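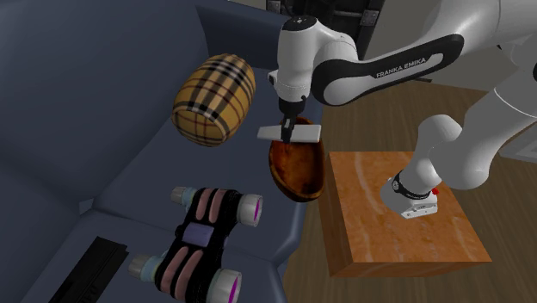

Ewan Brunton wrote:
I'd still want the reset rule written down before anybody runs another batch, and I say that with real affection for everyone on the Venus list! Right now each of us decides for himself when a trial is over.

hywel_skyrme
Fair enough, Ewan, and welcome back. What I had in mind (and I'm sorry, I do go on) is that we all log a pick the same way. On the sofa layout I'd call it a success when the object is clear of the cushion and the fingers haven't let go for 2 seconds. Soft seats are trickier than a tabletop, even in simulation, so I'd like the contact settings saved with every batch too. 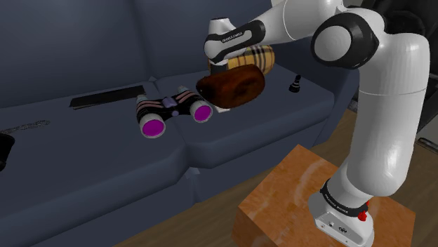
I'd also like us to keep the seed with every run, good or bad. When I went back through the October folder I found 724 runs and 17 of them had no seed at all, and those are lost to us as far as repeating anything goes.

slamet_h
Lovely write-up, Hywel, but I can't agree on the 2 seconds. At Purba we hold for 15 before anything counts, and yes, it makes for a long afternoon, but a slow slip shows up in that time and a short hold lets it through.

Ewan Brunton
Slamet, 15 is fine for a final score and awfully heavy for everyday tuning. Couldn't we have both, with the hold time printed next to the result?

slamet_h
I could live with that if the short ones never go in the same table. People copy tables, bless them, and leave the notes behind.

trokadside_sem
Agree with Slamet on separate tables. Can we please settle what happens when the arm bumps a neighboring object too? I fail those, and I know Hafiz doesn't.

hywel_skyrme
Good one, Sem. I'd log the bump in its own column and leave the score alone for now. I'll put a draft up by Friday with both hold times in it, so please pick at it as much as you like.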